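Nirmont Léxico — Manual do Utilizador
Secção 7. Configuração do género gramatical e da concordância
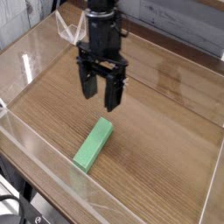 Figura 7.1 — Garra preta de dois dedos, aberta, sobre a superfície de trabalho.

7.1 Âmbito

A presente secção descreve a configuração do módulo de concordância do Nirmont Léxico, destinado à elaboração de dicionários e glossários em línguas com classes nominais. Aplica-se aos perfis de administrador e de redator principal. Os redatores convidados podem consultar as definições, mas não as podem alterar.

Antes de iniciar o procedimento, o projeto deve conter pelo menos uma língua de origem e um inventário de classes gramaticais. A criação do inventário é tratada na Secção 4.

7.2 Definição das classes nominais

1. No menu Projeto, selecione Língua e, em seguida, Classes nominais.
2. Escolha um dos modelos fornecidos: dois géneros, três géneros, animado/inanimado ou classes numeradas.
3. Confirme a designação de cada classe. As designações surgem nas entradas publicadas e devem respeitar a terminologia adotada pela instituição.
4. Indique a abreviatura correspondente. São aceites até quatro caracteres, incluindo o ponto final.
5. Prima Validar. O sistema assinala a vermelho as abreviaturas repetidas.
6. Guarde a configuração.

Nota: o modelo de classes numeradas destina-se sobretudo às línguas bantas, nas quais o singular e o plural pertencem habitualmente a classes distintas. Neste modelo, cada classe de singular deve ser associada à respetiva classe de plural no separador Pares. Um par incompleto não impede a gravação, mas impede a exportação.

7.3 Atribuição automática pela terminação

O módulo pode propor o género de um substantivo a partir da sua terminação. A função encontra-se desativada por predefinição.

1. Abra o separador Regras e ative a opção Propor género.
2. Introduza a terminação precedida de hífen (por exemplo, -agem).
3. Selecione a classe a propor.
4. Defina a prioridade da regra. Quando duas regras se aplicam à mesma palavra, prevalece a terminação mais longa; em caso de igualdade, prevalece a prioridade mais elevada.
5. Repita os passos 2 a 4 para as restantes terminações. Cada projeto admite até 161 regras.
6. Prima Simular para aplicar as regras a uma amostra de 600 entradas sem alterar os dados.

O relatório de simulação apresenta a percentagem de concordância entre as propostas e os géneros já registados. Recomenda-se que uma regra com resultado inferior a 70 % seja revista antes de ser ativada.

Cuidado: as propostas não substituem a verificação lexicográfica. Em português, a terminação -a ocorre em numerosos substantivos masculinos de origem grega (problema, clima, planeta), e a terminação -o ocorre em femininos como tribo e libido. Estas palavras devem constar da lista de exceções.

7.4 Lista de exceções

1. No separador Regras, selecione Exceções.
2. Introduza o lema tal como figura na entrada, com a acentuação completa.
3. Atribua a classe correta e, se aplicável, uma segunda classe.
4. Sempre que a segunda classe corresponda a uma aceção diferente — o capital e a capital, o rádio e a rádio —, assinale a caixa Distinção semântica. O sistema abre então uma subentrada para cada género.
5. Guarde e volte a executar a simulação.

As listas podem ser importadas em formato de texto tabulado, com codificação UTF-8. Os ficheiros criados no editor Cadon são reconhecidos sem conversão. Os ficheiros provenientes do Narkov devem ser previamente convertidos, conforme indicado na Secção 9.

7.5 Nomes próprios e patronímicos

Os nomes próprios ficam excluídos das regras de terminação. Em projetos que incluam antropónimos islandeses, o elemento final do patronímico (-son, -dóttir) não deve ser tratado como apelido hereditário. Na lista de autores, uma colaboradora registada como Malou Þórarinsdóttir é ordenada por Malou. O mesmo critério aplica-se a Steinarsdóttir e a formas análogas no índice remissivo.

Para ativar esta ordenação, selecione Índice, Ordenação, Nome próprio em primeiro lugar.

7.6 Reposição das definições

1. No menu Projeto, selecione Histórico.
2. Escolha a versão pretendida. As versões são conservadas durante 28 dias.
3. Prima Repor e confirme com a palavra-passe de administrador.

Cuidado: a reposição elimina as exceções introduzidas após a versão selecionada. Exporte a lista antes de prosseguir.

Para a configuração do número e do caso, consulte a Secção 8.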